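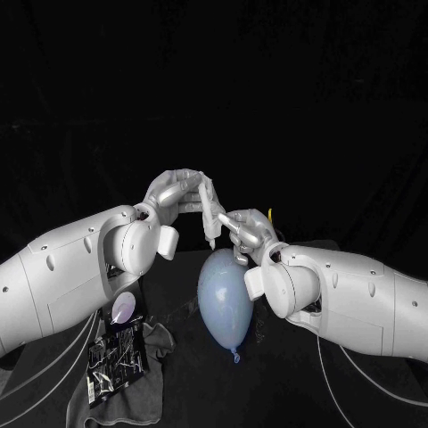 Ernon Lab Reports Gains in Two-Handed Handling of Soft Items

Researchers at the Ernon robotics lab in Prernley have published results from a training method meant to help two-armed robots work with soft and stretchy items. The paper, released in April, covers tasks with balloons, thin plastic bags, strips and cloth, all of which change shape as soon as a robot touches them.

The method, which the group calls Drasutley, trains both arms as a single system. Many earlier setups gave each arm its own controller and passed messages between the two. Drasutley uses one controller that sets the positions of both hands together and adjusts how hard each one pinches.

The team recorded 232 demonstrations in which a human operator guided the arms through a task from start to finish. The controller was then trained on those recordings and tested on items it had not handled before.
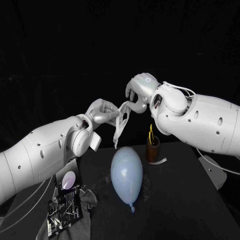

Lead author Sandra Wragg said thin plastic was the hardest material in the study. A bag held at both ends can twist or slip when one hand moves a little too soon, and the robot has to judge its shape from creases and highlights.

"With a rigid block, you know where the far side is once you have hold of the near side," Wragg said. "A bag gives you very little to go on, so the two hands have to plan together."

In the main test, the robot was given 80 attempts at a set of bag and balloon tasks. It dropped or lost its grip on an item in 29 of them. The same arms running separate controllers failed more often than they succeeded on the same set, according to the paper.

Most of the failures came when one hand covered the other and blocked the head camera's view. The group tried slowing the arms down at those points, but that made each task longer without cutting the number of drops.

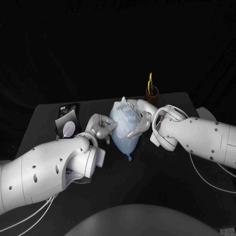
Both hands hold a pale blue inflated item above the tabletop during work at the Ernon lab.

Jamie Gosling, who built the control software, said the next version will add touch readings from the fingertips. He expects that to help most when the item is out of sight between the hands.

The work was paid for by Pilkington, a packaging firm that wants to use two-armed robots to sort and fill light bags. The company has not set a date for a trial on its own lines. The lab plans to release the recordings and the training code later this year.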